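Ticket: Limit order on a covered call shows as filled, shares still marked as free
Product: Testemeck Trader, desktop and web
Opened by: Lionel Kettle
Opened on: 11/01/2020
Priority: Normal
Status: Closed

Customer's report

I hold 300 shares of Naletti in my dealing account and wrote one call contract against 100 of them, October expiry. The order went in as a limit and the order screen says Filled. The premium is in my cash balance. On the holdings page, though, all 300 shares are still listed as free to sell, and the margin line says I have an uncovered short call. I had an email warning me that I may need to add funds.

I have logged out and back in, and tried the web version as well as the desktop one. Both say the same. I do not want the position closed by your system over a display fault.

Reply 1 - Support desk

Thank you for the detail. Please confirm the following:

Which account the shares are in. You have a dealing account and a retirement account under the same login.
Whether you picked "Sell to open" or "Covered call" on the order ticket.
The version number at the bottom of the desktop login window.

I have asked the risk team to put a hold on any automatic closing of this position while we look. You do not need to add funds for now.

Reply 2 - Customer

Shares and call are both in the dealing account. I used "Sell to open" because the covered call option was greyed out. Version is 10.17.

Reply 3 - Support desk

The greyed-out option is the useful part. The platform only offers "Covered call" when it can match the shares to the contract, and here it could not. Your Naletti shares came across from Fothergill as a transfer, and the transfer record still carries Fothergill's own code for the stock. The holdings page reads the name, so it looks right to you. The margin check reads the code, so it finds nothing to set against the call.

Things tried from our side:

Refreshed the account link. No change.
Re-ran the margin check by hand. Still uncovered.
Compared your record with a test account holding bought, not transferred, shares. The test account matched correctly.

Passed to the data team at Graltley, who look after the stock codes.

Reply 4 - Customer

Understood, and thanks for the hold. Can I buy the call back in the meantime if the price drops, or will that confuse things further?
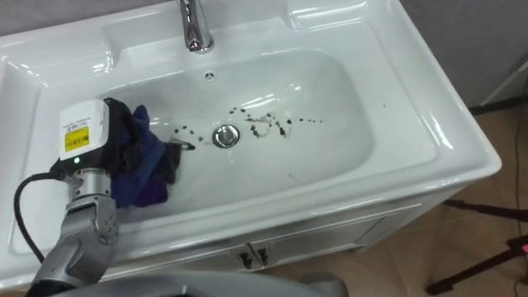 Buying to close is safe and will not affect the correction. Use "Buy to close" and check that the quantity reads one contract before you send it. If you do close it, the margin warning should clear at the next refresh, but we would still want the stock code put right before you write another call. Think of the hold as the stopper in the middle of a washbasin: it keeps things where they are, and it has to be lifted again by hand, so please tell us if you close the position and we will take the hold off.

Reply 5 - Support desk

Graltley have corrected the code on your transfer record. The margin check now shows 100 shares held against the call and the rest free to sell. The uncovered warning has gone. Please look at the holdings page on both desktop and web and let me know what you see.

Reply 6 - Customer

Both are right now. I left the call open in the end. "Covered call" is also available on the order ticket.

Closing note

Cause: old stock code kept after transfer. Fix: code corrected, margin check re-run, hold removed. No charge made to the customer.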